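Hilo sobre pasta térmica, presión de contacto y por qué dos montajes idénticos dan temperaturas distintas. Va largo.

1/ La pasta no enfría. Rellena los huecos microscópicos entre el difusor de la CPU y la base del disipador. Cualquier pasta decente conduce mucho mejor que el aire y mucho peor que el cobre. De ahí sale casi todo lo demás.

2/ El parámetro que importa es el espesor de la capa una vez apretado el disipador. La resistencia térmica es espesor dividido por conductividad y área. Duplicar la conductividad nominal sirve de poco si la capa queda el doble de gruesa.

3/ Los W/mK del envase: cada fabricante mide como quiere. Con métodos distintos y presiones distintas, las cifras de dos marcas no son comparables. Yo dejé de mirarlas.

4/ Mis medidas son con dos pastas, Hollix (densa, cuesta extenderla) y Revia (más fluida). Mismo disipador, un Himus de torre, mismo ventilador fijado a 2.000 rpm. Temperatura ambiente anotada en cada pasada y restada del resultado.

5/ 42 montajes en total. Limpieza con isopropílico al 99 % entre uno y otro, y papel sin pelusa. El de cocina deja fibras. Las vi con lupa y repetí los 7 primeros montajes enteros.

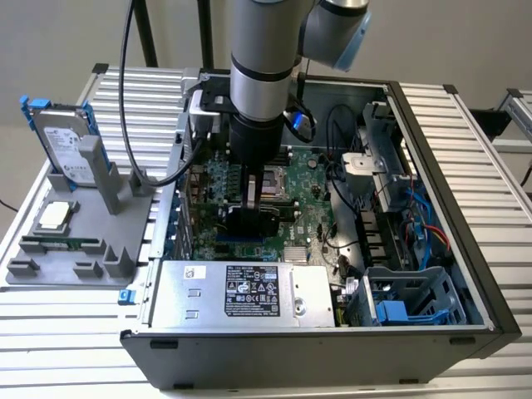
Torre tumbada, zócalo vacío y con el marco de retención abierto.

6/ Sobre la posición: siempre con la caja tumbada. En vertical, un disipador pesado cuelga mientras pones el primer tornillo y la capa queda en cuña. Luego aprietas y la cuña se reduce, pero no siempre desaparece.

7/ Orden de apriete: en cruz, dos vueltas por tornillo, hasta el tope. Apretando un lado entero primero, la dispersión entre montajes me subió de forma clara con Hollix. Con Revia apenas se nota, fluye y se recoloca sola.

8/ Patrón de aplicación. Punto central, equis, línea, extendido con espátula. Con cantidad suficiente, las diferencias que medí caen dentro de la dispersión del propio montaje. El error caro es quedarse corto en las esquinas.

9/ El exceso tampoco es el drama que se cuenta si la pasta no conduce la electricidad: la presión expulsa lo que sobra. Ensucia, y punto. Con metal líquido la historia es otra y no entro.

10/ Me preguntaba Ewurabena Amissah por el curado. Con Revia no veo cambio desde la primera hora. Con Hollix hay una bajada pequeña tras varios ciclos de calentamiento. No comparéis pastas recién puestas.

11/ Carga de prueba: potencia fija limitada en BIOS, sin turbo. Si dejáis que la frecuencia flote, medís el algoritmo del procesador y no la interfaz térmica. Es el fallo que más veo en comparativas.

12/ Yaw Ackah me pasó su registro, 426 lecturas en un equipo con disipador Beneš. Base menos plana que la del Himus, y ahí la pasta densa sale peor parada. Cuadra con lo del espesor.

13/ Pendiente: degradación a largo plazo. Dos equipos quedan montados sin tocar hasta septiembre. Pongo los datos aquí mismo cuando los tenga.

14/ Corrección al 5: el isopropílico es al 99,9 %. La hoja de cálculo, a quien la pida por privado.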